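Oveck Breakfast Recipes: README

Apr 22, 2018 · 3 min read

Print | E-mail

14 shares · 2 comments

# Oveck Breakfast Recipes

Maintainer: Hedvig Eklund

Oveck is a set of 4,000 home breakfast recipes in plain text, with ingredient lines split into amount, unit and item. It covers hot cereals, egg dishes, pancakes, quick breads and cold plates. Drinks are left out unless they are eaten with a spoon.

## Sources

- Hollau: recipe cards typed up by hand from a regional cooking club. Mostly pancakes and baked eggs.
- Rimell: recipes sent in through a web form. Spelling is uneven. Units are mostly US cups and spoons.
- Åberg: a porridge and hot cereal collection, translated into English before import. Units are metric.

Each record keeps its source name in the `source` field. Do not merge records across sources by title alone. "Basic pancakes" is a title in all three, and the batters differ.

## Files

- `recipes.csv`: one row per recipe
- `ingredients.csv`: one row per ingredient line
- `steps.csv`: one row per step, in order
- `units.csv`: conversion table used for the gram values

All files are UTF-8 with a header row. Join on `recipe_id`.

## Fields in ingredients.csv

- `recipe_id`: integer, matches `recipes.csv`
- `line_no`: order in the original list
- `raw`: the line as written
- `amount`: decimal; fractions are converted, so 1/2 becomes 0.5
- `unit`: short form from `units.csv`, or blank for whole items such as eggs
- `item`: lower case, singular
- `grams`: blank where no fair conversion exists
- `optional`: 0 or 1

Ranges ("2 to 3 tbsp") are stored at the lower value. The full range stays in `raw`.

## Conversion notes

Rolled oats and steel-cut oats have separate entries in `units.csv`. An earlier build used one value for both and made the steel-cut recipes far too light. This was fixed in March.

Flour is taken as spooned and leveled. Brown sugar is taken as packed. Grated cheese has no standard value and is left blank in `grams` unless the recipe gives a weight.

"A pinch" is kept as a unit with no gram value. "To taste" is stored with a blank amount.

## Cleaning steps

1. Strip headings, notes and serving ideas from the ingredient list.
2. Split each line into amount, unit and item.
3. Map item names to one spelling ("yoghurt" and "yogurt" become "yogurt").
4. Check that every item in the list is named in at least one step.
5. Hold back records that fail step 4 for reading by hand.

Records with more than 40 ingredient lines were dropped. They were buffet menus.

## Checks

A sample of 100 recipes was read line by line against the source text. The most common fault was a unit read as part of the item, as in "can milk". The next was a missing second amount in lines such as "1 cup plus 2 tbsp flour". Both are now caught by the splitter, but older exports still have them.

Up to 70 Rimell records may have the wrong serving count. The form allowed free text in that box, and entries such as "family" were set to 4.

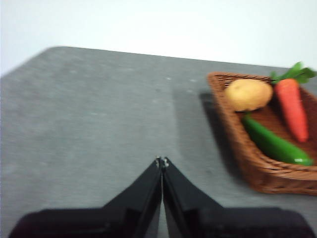
## Known limits

- Cooking times are as written and have not been tested.
- Allergen tags are not included. Do not build them from `item` alone; "milk" may mean oat or soy milk in the Åberg set.
- Oven temperatures are in Fahrenheit for Hollau and Rimell and in Celsius for Åberg. See `temp_unit`.

## Corrections

Send the `recipe_id`, the line number and the corrected text to the maintainer. Changes to `raw` are accepted only with a copy of the source page.

Print | E-mail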